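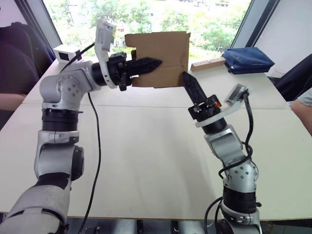

# Running a two-arm cardboard demo at your open day

Thursday, January 16, 2020

So you've said yes to an open day and now you need the robot to do something people will stop and watch. I've been through this a few times at Kastbridge, and my favourite crowd-pleaser by a long way is two arms holding one piece of cardboard. It's cheap, it's quiet, it looks much harder than it is (well, mostly), and if it all goes pear-shaped you've lost a bit of old box.

I'm assuming you've already got two arms that can be driven together, whether that's by teleop or a recorded motion. I won't go into drivers. If your arms don't talk to each other yet, sort that out first and come back!

## What you'll need

- two arms with parallel grippers, bolted down
- a long table, pale if you can get one
- cardboard, and heaps of it
- painter's tape and a marker
- one person on the stop button who does nothing else

That last one gets skipped all the time. Don't skip it. Ladi Odukoya did the stop button for our first Kastbridge day and I kept handing her flyers to give out, until she quite rightly told me to get stuffed.

## Pick your cardboard

Ordinary brown corrugated is what you want. Cereal-box card is too floppy and the double-wall stuff from appliance boxes is so stiff that the arms end up fighting each other through it. I cut mine from whatever's in the recycling, so the edges come out wonky and there's usually a fold line or two. Leave them in. People like seeing a robot handle something scruffy, and a fold gives the sheet a bit of flex, which forgives small differences between the arms.

Check which way the flutes run. If your fingers squash across the end of the flutes, the edge goes mushy after a few goes and the sheet starts to droop. Swap it out as soon as the edge feels soft. I keep 9 pieces cut and stacked under the table before the doors open.

## Set up the table

Face the arms towards the middle of the table and do the lift there, where both of them can reach without straightening right out. An arm at full stretch is wobbly and looks nervous.

A window behind the table makes a lovely backdrop for visitors and a rotten one for cameras. With the sheet held up in front of bright daylight, the wrist views can go very dark on the near side. I lock the exposure on each camera once the sun's where it's going to be, then check it again after lunch. If you've got blinds, try them half down.

Now the cables. Wrist camera leads need enough slack for the whole motion, so you'll get a loop hanging down near the tabletop, and that's okay. What you don't want is the loop getting between the fingers and the card. Run the entire sequence slowly with no cardboard and watch nothing but the cables. Then do it again watching the other arm's. It's boring — do it anyway.

## The routine

1. Lay the sheet flat with one edge propped up a touch. I use a folded offcut.
2. Bring the left gripper in and close it on the left edge. Keep the squeeze gentle.
3. Lift that side until the sheet is hanging.
4. Bring the right finger up to the lower right corner. Go slow for the last bit, as the corner will be swinging.
5. Wait for the swing to settle, then raise both arms together.
6. Hold it in the air and count to 5 in your head. Everybody gets their phone out here.
7. Lower, open the right gripper, open the left, back both arms away.

Step 4 is where you'll spend your practice time. Uchenna Nwachukwu drove it for us in the morning and her trick was to come in from underneath, with the arm angled up and towards the left, so the finger tip meets the corner and steadies it before it tries to do any real holding. I'd been coming in from the side and batting the card away like a cat. Hers worked far more often than mine, so that's the one we teach now.

If the sheet bows in the middle during step 5, your arms are drifting together. Ease them apart a hair. If it pops out of the left gripper, they're drifting apart, and you probably want a deeper grip as well.

## Doing it with people watching

Tape a line on the floor and keep visitors on the far side of it. Helpers sitting near the table should stay clear of the reach of both arms, and bags and pouches go well off to the back corner or, better still, under something.

Talk while it moves! Silence makes people think it's broken. I say what each arm is about to do, then I ask the kids which side will let go first.

Questions you will get:

**Is it doing that by itself?** Tell the truth. If someone's driving, point at them and have them wave.

**How strong is it?** Have an answer from your own manual ready. I got caught out at the Oyewole open house and mumbled.

**Can I have a go?** Up to you and your insurance. We say no with the arms powered and hand them a spare gripper finger to look at.

## Packing down

Park the arms low before you cut power, coil the leads loosely, and write down which camera was on which side (I use the marker and a bit of tape straight on the bracket). Check the finger tips for paper fluff too. It builds up over a day and makes the grip slippery.

I'm running it again in April with the Cekico crew, and I want to try a bigger sheet with a proper crease so the arms can fold it on the way down. I'll add the settings to this page once I've got some worth sharing.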